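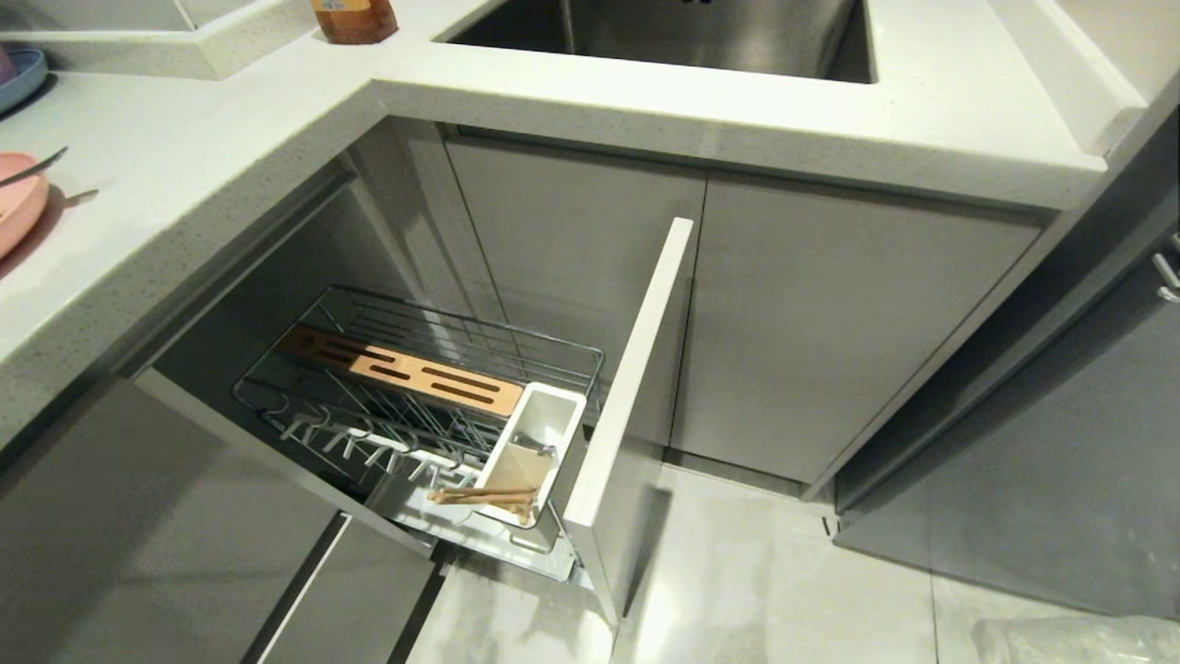 Pull-out rack below the sink, with dividers, chopstick caddy and drip tray.

Kitchen setup tips for the household task, Standerport Robotics Club

These notes are for members building for the Put Away the Dishes task. Most points lost last season went on the kitchen and had little to do with the code. Pull-out racks gave the most trouble, so they come first.

Getting the rack ready

Open the pull-out all the way before you teach any positions. A rack stopped an inch short puts every slot an inch off. Mark the full-open point on the floor with painter's tape and check it at the start of each session.

Wipe the runners with a dry cloth. If the rack still drags, take everything out and try it empty. Use a dry silicone spray and keep it off the wire.

Chrome wire confuses depth sensors. Close the blinds or turn off the light over the sink, whichever gives less glare. Teams on the Brustudel kit can also lower the exposure in the settings menu. Do one or the other first, then test, so you know which change helped.

Loading order

Plates go in the dividers from back to front. Start with 2 plates and leave an empty slot between them. Add more when the arm can place both without touching the prongs.

Bowls stay on the counter until the plates are done. Take the spoon out of a bowl before the arm picks it up. A spoon left leaning over the rim will catch on the gripper.

Chopsticks are hard. Bundle 6 with a rubber band for practice and remove the band for scored runs. Put them in the caddy by hand if the team has not entered the utensil bonus.

No real knives at practice, including in the knife block. Use the blunt blanks from the Jaiswal box.

Floor and counter

Pick up plastic bags and packaging before the base moves. Clear film is easy to miss on pale tile and will wrap around a wheel.

Keep soap bottles at least a hand's width from the sink edge. Dry the counter before each run. Suction cups slip on a wet surface, and quartz stays slick longer than the practice table does.

Empty the drip tray at the end of the day, and again if anyone has been running rinsed plates.

Before you leave

Push the rack in slowly by hand with the arm powered off. Never let the arm close it on the last run.

Write the run count on the sheet by the door. Gripper pads are replaced at around 1,000 picks. Spares are in the Roscombe drawer. Sign-up for the July practice kitchen is on the same sheet.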